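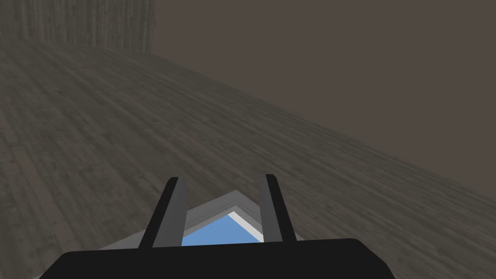
Figure 7.1 Computer rendering of a two-fingered gripper over a wooden floor.

Chapter 7
Pricing a Small Concert

What this chapter covers
Fixed and variable costs
Working out a break-even point
Full price, concessions and free places
Fees, guarantees and splits
Keeping a record after the event

Before you start
You will need the draft budget you made in Chapter 5 and the seating plan from Chapter 6. If your plan has changed since then, correct it first. The sums in this chapter depend on the number of seats you can sell, and a row of chairs taken out for a mixing desk will alter every figure that follows.

7.1 Two kinds of cost

A concert costs money before anyone has bought a ticket. The hall must be booked, the musicians must be paid and the piano may need tuning. These are fixed costs. They stay the same whether the audience fills the room or sits in the front two rows.

Variable costs rise with each ticket sold. The most common is the charge made by an online ticket service, which usually takes a small sum or a percentage from every sale. Printed programmes handed out at the door can be treated as variable, although in practice most organisers have them printed in one batch and count the bill as fixed. Either way of doing it is acceptable as long as you do it the same way each time.

New organisers tend to leave out costs that do not arrive as an invoice. Water and a meal for the performers, parking, a spare set of batteries and the hire of a card reader are all part of the cost of the evening. So is the extra hour of hall hire if the band wants to rehearse in the afternoon. Put these in the budget under their own headings. A line marked "other" is hard to check later and tends to grow.

Students often ask whether equipment they already own should be included. If you bought a set of stage lights last year, the money has gone, and it should not appear as a cost of this concert. The replacement lamps should.

7.2 The break-even point

The break-even point is the number of tickets you must sell to cover your costs. When all costs are fixed, the sum is short:

fixed costs divided by ticket price = tickets needed

We will use one case throughout the chapter. The Matoušek Quartet has been booked to play an evening of modern jazz at the Hatham Rooms. The organiser is Radosław Lis, and this is his first season. His fixed costs come to £800. Of this, £600 is the fee for the quartet and the rest covers the room, the piano tuner and the posters. He is selling tickets at the door and through a local bookshop that makes no charge, so he has no variable costs.

Lis sets the ticket price at £16. Dividing 800 by 16 gives 50, so he must sell 50 tickets to break even. The room seats 77. If every seat is sold at full price he will take £1232, leaving a surplus of £432.

The surplus from a full house is useful to know, but it should not be used for planning. Many concerts on a small circuit do not sell out. Compare the break-even figure with the attendance at similar events in the same room, on the same kind of night and at the same time of year. If the usual audience is well below the break-even figure, the options are to cut costs, raise the price, find a grant or sponsor, or not go ahead.

Where there is a variable cost, take it away from the ticket price before dividing. A ticket sold at £16 through a service that keeps £1 brings in £15, and the organiser needs 54 sales to cover the same £800. The answer to the sum is 53 and a third. Always round up.

7.3 Who pays full price

Few events have a single price. There may be a lower rate for students, for people on certain benefits, for under-18s or for members of a club. There may also be free places for companions of disabled ticket holders, for reviewers and for guests of the performers.

Each of these brings the average income per seat down. Suppose Lis offers half-price tickets to students. Every two students bring in the same money as one adult. If 20 students come, they pay £160 between them, and he needs another £640 from full-price tickets. That means 40 adults and a total audience of 60.

Concessions should be decided before tickets go on sale and printed on all publicity in the same words. Changing them later causes arguments at the door. Cutting the price in the last week can be worse, as people who bought early may ask for money back and next time may wait for a reduction.

Free places should be listed by name. Give the list to whoever is on the door, and set a limit before anyone starts asking.

7.4 Paying the performers

A flat fee, as in the Matoušek case, is the simplest arrangement. The performers know what they will receive, and the organiser carries the risk.

Under a door split, the performers take an agreed share of the ticket money. The agreement must say whether the share is worked out before or after costs are taken off, and which costs those are. Much of the ill feeling over splits comes from leaving this out.

A guarantee against a split is a mixture of the two. The performers receive a fixed sum or a share of the door, whichever is higher. It is common with touring acts. The Jikell Trio, whose contract is reprinted in Chapter 9, works on this basis, and you may like to read its second page now.

Whichever method you choose, put it in writing. A short letter or email is enough for a small event, provided it names the date, the place, the sum, the method of payment and what happens if either side cancels.

7.5 After the event

Write up the figures within a few days. Record the tickets sold at each price, the free places used, the total taken and every cost as it was finally paid. Set these beside the budget and note any large difference.

Keep a note of things that may have affected the audience, such as bad weather, roadworks or another concert nearby. The Grastness Music Society keeps a page of this kind for each concert in its June festival, and new members of the programme group are asked to read the last three years before they suggest any bookings.

Exercise 7A
Choose an event advertised in your area. Using the venue's published hire charges and a fee you think reasonable, draw up a list of fixed costs and find the break-even point at the advertised price. State any guesses you have made. You will need your answer again in Chapter 8, where we turn to publicity.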